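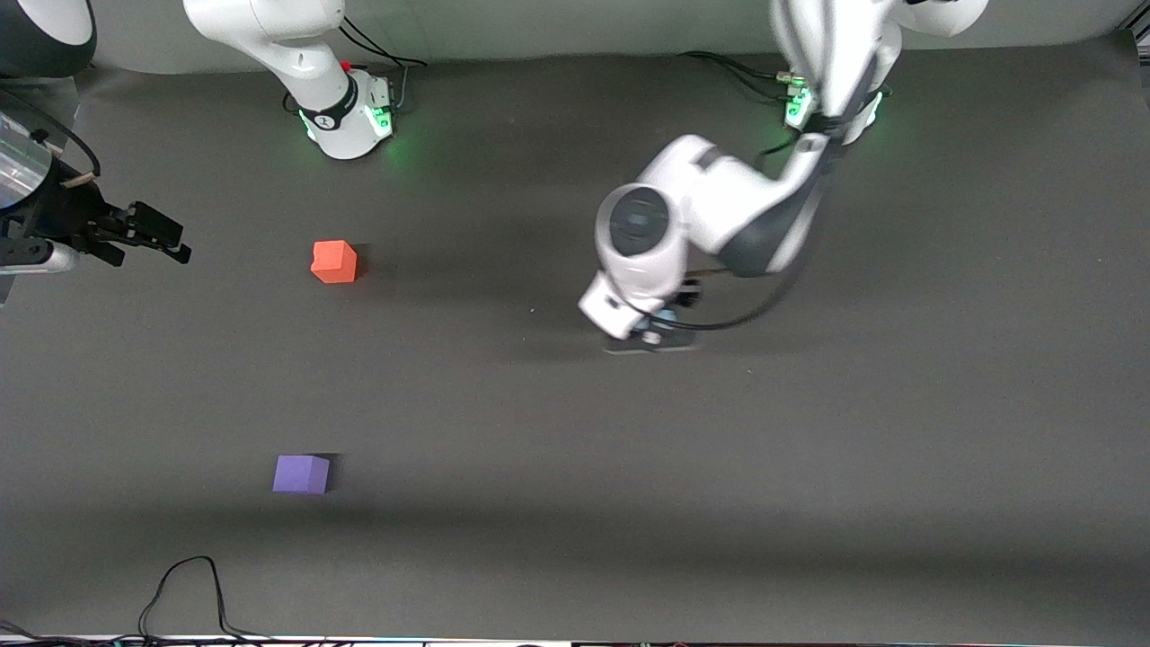
Slide 1: Two arms, two grippers, two foam cubes.

Search this site Enter keywords Go

Hi everyone, I'm Holger Fagerlund. Leave the slide up while people find seats — it's the one I'll keep coming back to.

So, grippers. We had a Tromico parallel gripper and a Fodstead compact hand, and I wanted to know which one I'd rather live with for a year. The parallel one is on the left of the slide, black fingers, silver housing. The compact one is hanging off the other arm, pointing straight down.

(Ask: who's used foam as a test object? Wait for hands.)

I love foam cubes! They're cheap, they squash, and they show you straight away if your force setting is silly. Orange-red and purple, same colours all the way through, so the camera settings stayed put.

We ran 90 picks per gripper in July, spread over six mornings at the Dalen lab. My favourite for plain picking was the parallel one. Long fingers are forgiving, and if your approach is off by a few millimetres you mostly get away with it. The compact hand is fussier, but it's so much nicer near the edge of the workspace, where the big one's housing gets in the way of everything.

Cables! Say something about cables. I lost most of a morning to one that kept pulling on the wrist. Route them before you tune anything, please.

Price: the adapter plates came to about $2,000, which I hadn't budgeted for. Skip this bit if we're past 13 minutes.

Next slide is the Tarley controller and the delay plots. Drink some water first.

Contact | © Dalen Robotics Meetup | Back to top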